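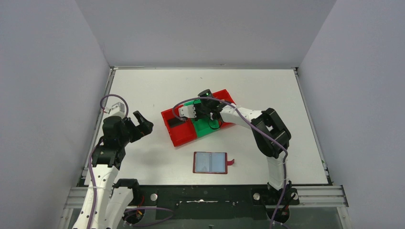
**Sorting trays for a small desk: long divided one or separate little boxes?**

**bramelby_beth** wrote:

Hello everyone, long-time reader and very occasional poster. I've finally been given the back corner of the sewing room for my own bits and pieces (thank you to my husband, who moved his fishing gear to the garage in May and has only mentioned it twice), and now I have a lovely plain white table and no idea how to keep it from vanishing under odds and ends.

I'm torn between a long shallow tray with three sections and a handful of separate boxes I can shuffle about. I do a bit of everything: beads, buttons, stamps when the mood takes me, and the grandkids' hair clips, which seem to breed. The table is 134 cm wide, so there's room for either, but I'd like to keep most of it clear for cutting out. What do you all use?

---

**Rasmus Lapiņa** wrote:

Long and shallow, every time. I've had a three-section one for years and I can see everything in it at a glance. With deep boxes I end up buying the same thing again, as it's always at the bottom under something else. I put the things I reach for most in the middle and let the two ends be a bit of a muddle.

Different colours for the sections help too, if you can find them. Mine has a green middle with red either side, and after a while your hand just goes to the right spot. My neighbour thought it looked like a Christmas decoration, and I suppose it does, but I've grown fond of it.

---

**dovetail_dave** wrote:

Have to disagree with Rasmus, sorry mate! I had a long tray and it drove me up the wall. You can't pick it up one-handed without everything sliding to one end, and if you only want the buttons you've still got to carry the beads and the clips along for the ride. Separate boxes, with lids. I got mine from the Ditby range, they stack, and when my sister visits I can hand her one and keep the rest out of harm's way.

Also, shallow walls and a cat do not mix.

---

**bramelby_beth** wrote:

Oh, Dave, I hadn't thought about the cat. We have two, and one of them is a terror for anything that rolls.

---

**Helmut Kramer** wrote:

Good evening Beth, and welcome out of the shadows. I think you can have both, and it needn't cost much. I keep a long tray on the table for whatever I'm working on that day, and a small flat case that opens out into two halves for the fiddly things. When I'm finished the case gets closed up and goes in the drawer, and the tray goes on the shelf. The cat gets the table, which is what she wanted all along.

One tip, if you'll put up with an old man's fussing: set the tray at a bit of an angle instead of square to the edge. I'm right-handed and I like the right end pointing away from me, so my sleeve doesn't catch it when I reach over. My wife straightens it every time she dusts and I turn it back every time I sit down. We've been doing this for a very long while now.

---

**dovetail_dave** wrote:

Fair enough on the little case, Helmut, I'd forgotten about those. Mine had a tab on the side for opening it and I snapped it off in the first week. Does yours shut properly? I had beads through the carpet for months.

---

**Helmut Kramer** wrote:

It does, but I put a rubber band around it all the same.

---

**quilty_marg** wrote:

Popping in to say please line the tray with something if you're doing beads! A scrap of felt in the bottom of each section stops them skittering, and you can pinch them up so much more easily. I use black for the pale ones and cream for everything else. On bare plastic I spend half the afternoon chasing the little devils into a corner.

I'm with Rasmus on shallow, by the way. My fingers aren't what they were and I can't be digging about in a deep box.

---

**bramelby_beth** wrote:

You are all so kind. I think I'll try Helmut's way, one long tray and one little case, and felt from Marg. Dave, I promise to report back if the cats win.

---

**dovetail_dave** wrote:

They will. Get the lids!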